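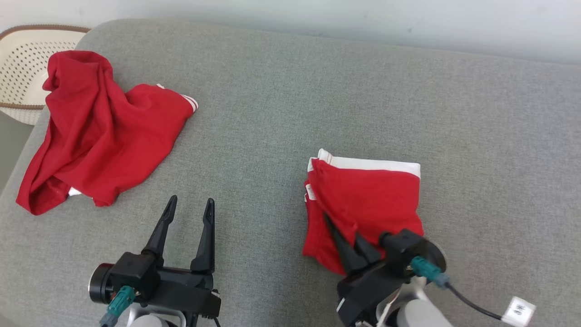

The gripper comparison is going really well, and June has been our busiest month so far! Samina Mengal has moved both arms on to folding, using the Denovach fingers. Red sportswear with white trim on a grey padded seat suits us nicely, as the strong colours help the Jirach controller find an edge.

We have logged 203 of the 400 planned grasps, and set-up now takes up to 55 minutes.
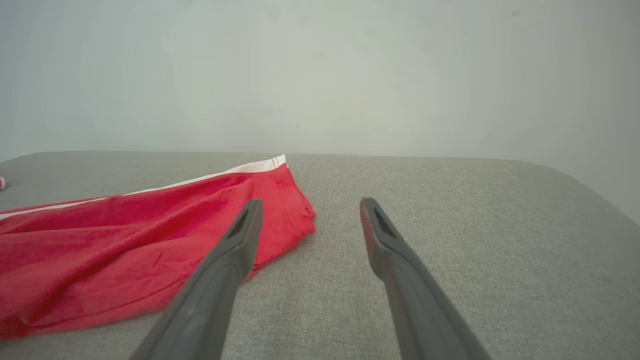 Will the Makris fingers still be tested? They go on next, with the same clothes and the same controller settings, once the Denovach set is finished.

Collars are what I'm most keen to learn about, and Danish Sandhu is writing a separate score sheet for them. 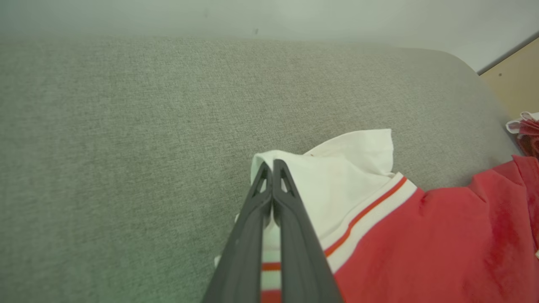

He wants slips and double grabs marked separately, which should make the two sets much easier to compare.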